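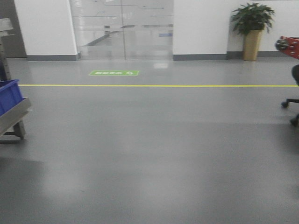
Figure 4. Entrance side of the hall: glass doors, green floor sticker and yellow line.

4. Floor, walkway and plastic sheets

Read this section before you bring any goods or furniture into the Kolthorpe hall. It explains how to prepare the gray epoxy floor, how to keep the walkway free, and how to use the light-blue plastic sheets. The electric sockets and the lights are in section 5.

4.1 What you need

- Flat dust mop, dry
- Bucket with clean water, and a second bucket for the dirty water
- Bastitz floor cleaner (the neutral one, not the degreaser)
- Flat mop with a microfiber cover
- Soft cotton cloths
- Low-tack tape, and a felt pen
- Tape measure
- Plastic sheets from the Ametepe shelf

Shoes must have clean soles. Small stones in the sole make scratches in the epoxy, and these scratches can not be polished away by hand.

4.2 Cleaning the floor

1. Move all carts to the working side of the yellow line and put on their brakes.

2. Go over the whole floor with the dry dust mop. Start at the glass doors and work away from them. Do not shake the mop out inside the hall.

3. Look at the floor from a low position, with the light of the doors in front of you. The epoxy is glossy, so a dull place or a smudge is much easier to see in this way than from straight above.

4. Mix the cleaner with cold water as it is written on the bottle. More cleaner does not give a cleaner floor. It leaves a film, and then the film takes every footprint.

5. Wipe with the damp microfiber mop in long overlapping strips. The mop should leave only a thin moisture which disappears by itself.

6. Change the water when you can no longer see the bottom of the bucket.

7. Wipe along the dark gray baseboards with a cloth. A mop pushes dirty water against the wall and the white paint shows it.

8. Wait 12 minutes before you walk on the floor with carts or boxes.

Note: A reflection is not a stain. The daylight and the ceiling lamps make pale patches on the surface, and new users sometimes rub for a long time at the same place. Take one step to the side. If the patch moves with you, it is light.

CAUTION: Do not use acetone, scouring powder or the green side of a kitchen sponge. Do not use a steam cleaner.

4.3 The yellow line and the green sticker

The thin yellow line divides the walkway near the glass doors from the rest of the floor. It is painted, and therefore it should be cleaned with the mop only. Please do not put tape on it, also not low-tack tape.

1. Keep the full area between the line and the doors free of goods. For a short stop with a cart, use the other side of the line.

2. If you put a table parallel to the line, measure from the line to the nearest table leg. The distance must be at least 900 mm, so that a person can stand at the table without stepping backward into the walkway.

3. Clean the green floor sticker with a damp cloth, from the middle to the outside. Never start at a corner.

4. Check the corners with your finger. If a corner is loose, press it down with a dry cloth and hold it for a moment. If it lifts again, write it in the hall book. Do not cut the corner off.

5. Do not cover the sticker with a mat or a sheet, even for a short event.

The text on the sticker is in Chinese. When the sticker must be replaced, put the new one in the same position and with the same orientation. Mark the old outline with four small pieces of low-tack tape before you remove it.

4.4 Glass doors

Clean the glass after the floor. Use a cloth which is only slightly damp, and go down both sides of the vertical seam between the two door leaves without pressing into it. Wipe the glass from the top down. Drops on the epoxy should be taken up at once, otherwise they dry as small rings.

Do not hang paper signs on the glass. People coming from the other side must be able to see who is standing behind the door.

4.5 The plant

The plant in the tall gold-colored planter has its place against the wall to the right of the doors. It may stay there during all work.

1. Do not drag the planter. Two persons lift it, holding it low and not by the upper rim.

2. Wipe the floor under it and let the floor dry before you put the planter back.

3. Turn the plant a little each time, so that it does not grow to one side only.

4. Wipe dust from the leaves with a soft cloth and plain water. No leaf shine spray, please. The spray falls on the epoxy and makes it slippery.

4.6 Using the plastic sheets

The sheets protect clean things from dust and keep the surface of the tables free of marks. They are smooth, and they slide very easily on each other and on the epoxy.

CAUTION: Never lay a sheet on the floor where people walk.

1. Wash and dry your hands. Gloves are allowed when they are clean and without powder.

2. Take one sheet from the shelf. If two are sticking together, do not pull at the middle. Bend one corner softly until the layers separate, and let air come between them.

3. Hold the sheet at the edge. Let the rest of it hang and bend as it wants. A large sheet which is held too tightly will make a sharp crease, and a crease stays visible as a white line.

4. Turn the sheet slowly under the lamp and look along the surface. The glare moves over the plastic when you turn it, and small dimples, bubbles and ripples are best seen next to the bright part.

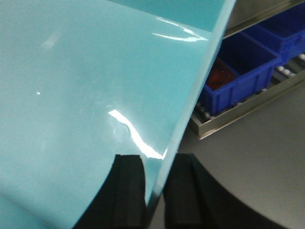
5. Judge what you find. A dimple or a soft ripple is no problem for covering things. A tear or a nick in the edge is a problem, as it becomes longer each time the sheet is used. Put such a sheet aside and write "edge" on a piece of tape on it.

6. Lay down the straight edge first, along the edge of the table. Then lower the rest slowly, so that the air can go out to the other side.

7. Look for places where the blue is darker. Most often this is a fold, where the sheet lies over itself. Lift the sheet on that side and lay it again. Do not try to push the fold flat with the hand.

8. Fix the corners with low-tack tape if the doors will be opened often. Fold the last 8 mm of the tape under itself, then you have a small handle for removing it.

Note: Do not cut on the sheets. For cutting work, take the board from the lower shelf.

4.7 Putting the sheets away

1. Remove all tape and wipe both sides with a damp cotton cloth. Paper towels make fine scratches in the gloss.

2. Let the sheets dry completely. Two wet sheets stick together in the stack.

3. Roll them loosely, or lay them flat. Folding is allowed only for sheets which are already creased.

4. Do not store them close to the heating. The plastic becomes wavy.

New sheets are ordered from the Urkbridge store under number 299. Please order before the last package is opened, as in June the delivery took longer than expected and the tables had to be covered with old curtains.

4.8 Before you leave

- Walkway free on the door side of the yellow line
- Green sticker uncovered, corners flat
- Planter back at the wall
- Carts parked with brakes on
- Both buckets emptied and turned upside down
- Sheets dry and on the Ametepe shelf
- Anything damaged written in the hall book, with your name

Questions about this section go to Ruwan Munshi. Section last changed 9th November: drying time in 4.2 and order number in 4.7.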